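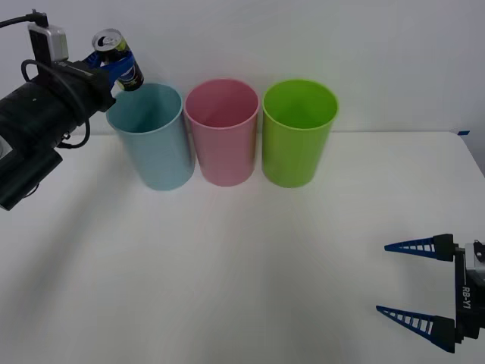 Can held over the light blue cup, with the pink and green cups next in line.

Tips for comparing gripper fingers on the kitchen jobs
Last updated 22 August 2019

These notes come out of the bench tests we run at Nitoswood, where we try fingers, cameras and controllers on ordinary household chores before deciding what stays on the arms. Most of them apply to any two-arm setup. Sorting drink cans into coloured cups is a good first job. Everything for it can be bought at a supermarket, and a miss is easy to see.

Choosing the objects
Start with empty aluminium cans. A full can hides a weak grip on the first lift and then slides on the tilt, and you will be mopping. Rinse the cans and dry them well. A sticky patch makes a poor finger look good.
Use plastic cups in plain, different colours, with rims wide enough to take the can. Try a can in each cup by hand first. Some tapered cups grab the can halfway down, and you will blame the arm for it.
Throw out any can with a crease in the side. Fingers find the crease every time and the scores drift.

Setting the table
A white top and a white wall make the colours easy to pick out, but glare can be a nuisance. Turn off any lamp directly overhead and check the wrist camera view before you start.
Mark the cup positions underneath with pencil. Low-tack tape is fine at the edge of the table, but keep it out from under the cups, where it tips them.
Leave a hand's width of clear table in front of the cups. Fingers that open wide need the room.

Fingers
Slotted fingers give a little around a can. Solid ones hold straighter but dent thin aluminium if the closing force is set too high. Set the force low, raise it until the can stops slipping, then go up one more step.
Grip at the middle of the can. Near the top, the bottom end swings when the wrist turns.
Wipe the fingers with a damp cloth every 46 runs and let them dry. Dish soap leaves a film, so use plain water.
Change both fingers of a pair together, even if only one is worn.

Cables and cameras
Leave enough slack at the wrist for a full turn, then move the arm slowly through its whole range and watch the loop. It should not catch a cup rim.
Tighten the camera mount before every session. We lost most of a day in March to one loose screw.
If the picture goes soft, clean the lens before you touch the focus.

Controllers
We ran the same job on the Skoltent and Flovmont controllers, 118 runs each. Skoltent finished 65 of its runs without a touch on the rim. Flovmont was slower but smoother on the tilt, and we kept it for cans. Najafi is still to be tried.
Change one thing at a time. New fingers and a new controller on the same day will tell you nothing about either.
Park the second arm with its gripper open and well to the side while the first one is working.

Keeping the log
Write down the finger type, the force setting and the cup colour for each run. Our log is up to run 1078, and the column we look back at most often is the force setting.
Store the cups upside down so dust stays out.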